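The Long Table Is Back. Bring a Chair

Drallodley on a cold evening, six o'clock, December. Bakery shut, bank shut, one light on over the old feed store. Inside, 42 people trying to sit down at once. Coats everywhere. Somebody's kid under the table already.

Supper club, they call it, though there's no club. No dues, no list. You turn up with a dish or with 12 dollars and you eat. It started two winters ago, when the diner on the highway closed and the town found out it had no place left to eat after dark except the gas station. Hot dogs on rollers. That was dinner out.

I went for one night. Stayed for four. What follows is from my notes, which have soup on them.

First thing to know, the food is not the point and everyone will tell you so while talking about nothing but food. Who salts. Who doesn't salt enough. Whether the Farna stew (Farna being the valley, not the cook) should have beans in it. Two camps on the beans. Bitter. 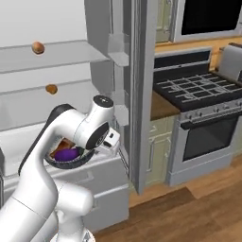
The rule on serving is older than the supper club and comes out of the valley farms, where the big noon meal went down in the middle and you reached for it. No plates made up in the kitchen. No portions. A cook puts it out and backs off. One dark round bowl set down within reach does more to get strangers talking than any name tag, because you have to ask for it. Pass that. What is it? Who made it? By the second helping you know where a person grew up and what's wrong with their truck.

Compare that with how most of us eat now. Standing up. In the car, over the sink, phone propped on the salt. I did it the whole drive out, crackers on the dash. A friend of mine got rid of her dining table last year, sold it, put a treadmill there. She doesn't miss it. Says she doesn't, anyway.

And tables are hard to get rid of, which says something too. The one dealer in Drallodley has a back room full of them, leaves folded, legs off, stacked against the wall. Big ones mostly. Kids don't want them. They don't fit in the apartment, they don't go up the stairs. He'll let you have one for 400 dollars and throw in the chairs, and he'd take less, you can tell.
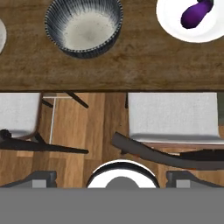
So the supper club took three off his hands and pushed them end to end. Not the same height. There's a step down between the second and third where a glass goes over every single night, and a cheer goes up. Regulars know not to sit there. I sat there.

Vegetables carry the meal through winter, more than you'd think for cattle country. The growers at Lamard run a heated greenhouse and bring down whatever didn't sell, squash and peppers and eggplant by the crate. Eggplant was a hard sell the first year. People pushed it around. Then somebody charred it whole on the grill out back, split it and poured garlic butter in the middle, and now theres an argument if it runs out. I had it on the third night. Smoky, falling apart, too hot to eat, ate it anyway.

Money is tight, always. Agarwal Hardware covers the propane. The feed store roof leaks over the coat rack. Rent is next to nothing but next to nothing is still something, and the jar by the door comes up short most months. Nobody gets turned away. There was talk of tickets. The talk went badly.

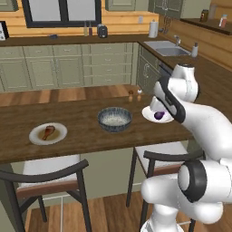

Tickets would kill it inside a month, one of the regulars told me over the dishes, because once people have paid they start expecting a menu, and then a second choice, and then they want to know why the soup is late. She'd seen it happen at a church supper two towns over. Went from a full hall to nine people and a sheet cake.

She may be right. The soup was late, the night I'm thinking of. Forty minutes late. In a restaurant I'd of been looking at my watch. Here a man I'd never met was cutting up his bread to share with the end of the row, and the talk had got round to wells, and how deep you have to go now, and I learned more about water in ten minutes than in ten years of paying for it.

Doors open at six. Park on the street side, the lot floods. Bring your own chair if you have a good one, the ones they've got are terrible. And if you get asked about the beans, say you haven't decided.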